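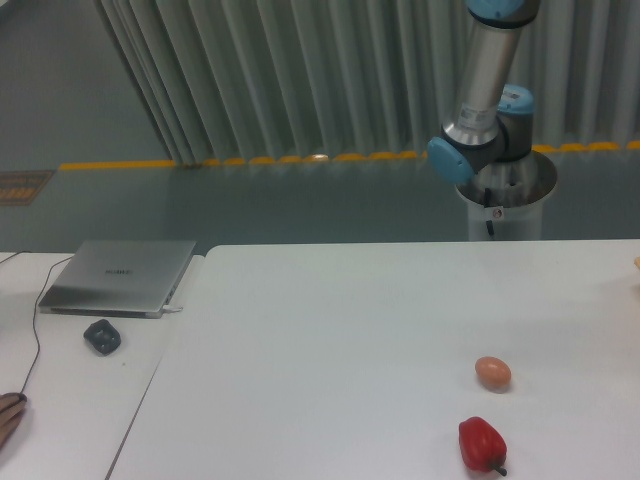 Peppers and eggs, more or less Imre's way

15 Feb 2020

I promised in December that I would write this one up, and then Christmas came along, and after that I had the cold that everyone in Prestov seems to have had, and now it is the middle of February and two of you have written to ask whether I've forgotten. I hadn't! I have made it so many times in the meantime that I can nearly do it with my eyes shut, and that is a very bad state to be in when you want to write down a recipe, as I kept having to stop and notice what my hands were doing.

It's a supper dish really, though we have it for lunch more often than not. Peppers cooked down slowly with onion until they have gone soft and sweet, and eggs broken into the pan near the end. People who grew up with it will tell you it is called something, and that I am doing it wrong, and Imre Vincze has told me both of those things several times while eating a second helping. His mother made it with the long pale peppers they have at home, which I can get here for a few weeks in late summer if I am early enough at the Hegyi shop. The rest of the year I use the ordinary bell ones and I have stopped feeling guilty about it.

I do think it's worth being a bit fussy in the shop. Pick the pepper up. It should feel heavier than it looks, the skin should be tight all over, and the stem should still have some green about it. I don't mind a lumpy one at all (they taste just the same, they are only more of a nuisance to slice) but I put back anything that gives under my thumb. I never buy the green ones for this. Teemu Kallio likes them and puts them in everything, and he is welcome to, but to my mind they stay bitter however long you cook them, and the whole point of the dish is that it is sweet. 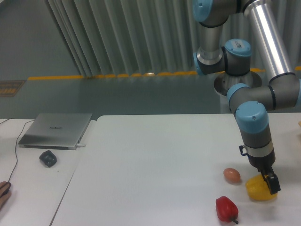 Colour matters more than I used to think it did, and for years I made this with red peppers alone because those were what my own mother bought. They were lovely, but the pan did come out looking rather like tinned tomato soup. Now I always have one red and one yellow. I like to put everything out on the white table before I start, partly to be organised and partly, I admit, because I enjoy looking at it: the yellow pepper lying over on its side with the shine along the top, the red one with its stem pointing towards me, and a brown egg next to them. Against all that white they look like something out of a child's picture book. The yellow keeps its colour surprisingly well in the pan too, so you get streaks of it through the red, and the yolks sitting on top.

Anyway, the cooking. Slice a large onion thinly and start it off in a good spoonful of oil or lard in your widest pan, over a low heat, with a pinch of salt. Lard is better and I usually use oil. While that gets going, halve the peppers, pull out the seeds and the white bits, and cut them into strips as wide as your finger. I used to do them much thinner and they vanished, so be generous. When the onion has gone see-through but hasn't coloured, take the pan off the heat, stir in a heaped teaspoon of sweet paprika, and put it back on again with the peppers straight on top. The business of taking it off the heat is Imre's rule, and he is quite right. I burnt the paprika once and the smell was in the curtains for days.

Then you put a lid on and leave it alone, which I find very hard. I'm a prodder. It wants a good long while, until the strips have slumped and there is a bit of orange juice in the bottom of the pan. If you have a tomato that needs using up, chop it and let it go in halfway. If you are feeding hungry people, sliced sausage goes in at the same point. I've weighed the peppers for those of you who like a number, and 700 grams will do a pan for two of us with a little left over for my toast the next morning.

Eggs last. Make a few dips with the back of the spoon, crack an egg into each, lid back on, and take it off while the yolks still wobble. Imre's family stirs the eggs through so that it all goes creamy and scrambled, and I have tried that and it's very good, but I am too fond of a yolk to give it up. Bread on the side, a good deal of it, and something sour if you have it. We had pickled cucumbers from the Kunano jar I was given, and they were so sharp they made my eyes water, in a nice way.

A few of you will want to know about the pan, because you always do. It's the old Sesus one with the loose handle, the same one I've been complaining about on here for years. I keep meaning to replace it. I went as far as looking at new ones last week, and came home with a tea towel.

Oh, and to answer Margit, who asked in the comments under the dumplings post how I manage for space: two white tables pushed together. I had wanted one enormous table for ages and couldn't find anything that would go round the corner on the stairs, and pushing two up against each other does me perfectly well. You do get crumbs down the join. A butter knife with a bit of damp kitchen paper round it gets them out, if you do it before they have had time to settle in.

I noticed when I logged in that the plum cake post has now been read 1,277 times, which I find quite extraordinary given that I got the oven temperature wrong in it and had to go back and correct it. Thank you to whoever keeps sending it round. Next time I want to do the potato bread, provided I can get it to rise, and if any of you have a use for half a bag of rye flour please do tell me, as the cupboard door won't close on it.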